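Home | Journals | Browse issues | Submit

4.2 Sample and audit fee data

We took filings from small firms registered in Villanueva, first pass 3,664 statements. Dropped those with no named auditor, then duplicates. Left with 900 firm-years across 400 firms. Fees are as disclosed, not deflated — see Marín and Llorente for the deflated version, results much the same. Switchers (firms that changed auditor inside the window) number 75 and are kept in. 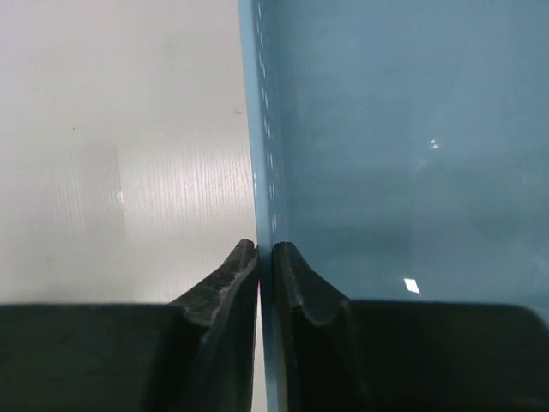 Figure 3. Gripper closed on the rim of a blue container, pale tabletop to the left.

Late filing is coded one if accounts reached the registry after the April deadline. Vindard and Prukton file as groups, so we seperate the subsidiaries by hand. Florkbridge left out, no notes to the accounts. Fee gap between early and late filers holds once size is controled for, weaker for switchers. Leases not tested.

Shares 4 | Comments 0

Related articles
Auditor tenure in small firms
Who pays for late accounts?
Notes disclosure and lender trust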